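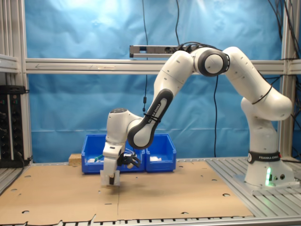

Do I need to sort everything before it goes in the bins?
Just split it two ways: crumpled stuff in one bin, folded stuff in the other. Finer sorting can wait until you've got a clear table.

Setting up your sorting table

I've set up this table more times than I can count (Dymphna Doherty still does hers differently, and hers is fine too!), so take my order of doing things as a starting point.

1. Lay the cardboard first. Two panels side by side make a nice big surface, and old packing board with holes in it works just as well as new. Butt the edges together so you don't get a ridge down the seam.

2. Put both blue bins along the back, side by side and touching. I leave gaps everywhere else but never there, or small pieces end up behind them.

3. Drop your first folded cloth in the right bin. It reminds everybody which bin is which, and I've quit making labels.

Note: Torn edges on the cardboard are okay. Turn the worst one toward you and trim it if it snags your sleeve.
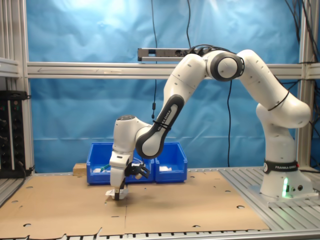 4. Work one piece at a time, starting with whatever is closest to the bins. I used to grab handfuls, and then I'd spend 20 minutes picking the small scraps back out of the wrong bin.

5. Stop when a bin is full to 2 inches below the rim, and empty it before you go on.

Caution: Don't slide the cardboard with the bins full. Lift them off the table first, then move the board.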